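Smaller portions at the Gurkolham lunch club

The lunch club at Gurkolham has changed how it serves its midday meal, and several members have asked for the reasons to be set out in the newsletter.

Until last winter every main course went out on a full dinner plate, ready filled from the kitchen. A lot of it came back. In December Oddur Bundgaard, who cooks for the club, weighed the leftovers over 18 lunches and found that 91 kilos had gone in the bin. Most of it was potato, rice and bread. Very little meat came back, and almost no pudding. 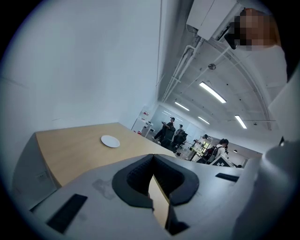

The first change was to the starting portion. Members now get a smaller helping and can come back to the hatch for more as often as they like, at no extra charge. A small round plate like the white one on the table takes a slice of tart and a spoonful of salad, or one fishcake with peas, and for many people at midday that is enough. Those who want a larger meal can still ask for a dinner plate.

Bread is no longer put out in baskets. It is cut at the hatch when someone asks for it. Oddur now buys fewer loaves, and what is left at the end of the week is dried in the oven for crumbs.

Maximiliano Herrero was against the idea at first and said so at the spring meeting. His worry was that older members would not want to get up a second time, or would feel awkward about asking. It was a fair point. Anyone who would rather stay seated can now tell the person serving when they collect their first plate, and seconds will be brought over before the pudding is served.

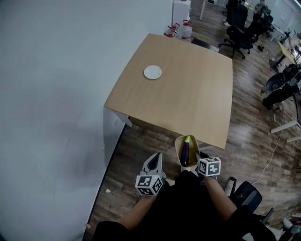
The other complaint was about queuing. On fish days the line for seconds ran into the line for firsts, and some people waited long enough for their food to go cold. Seconds are now served from the left-hand end of the hatch only, starting ten minutes after the first plates go out. This has helped, although fish days are still slow.

The price of lunch stays at £3 until the end of the year. Money saved on potatoes and bread has gone towards better fruit – mostly plums and pears this month – and a second vegetable on most days.

Oddur would like to hear which dishes people would eat more of. So far the requests are for leek pie, lentil soup with lemon, and the baked rice that Abilio Salcedo made when Oddur was away. Abilio has passed on the recipe, which feeds 95 and will need cutting down.

Suggestions can be left in the box by the hatch or handed to Oddur after lunch. Please write down any allergies again as well, even if you gave them last year. The old list has gone missing and the kitchen is starting a new one.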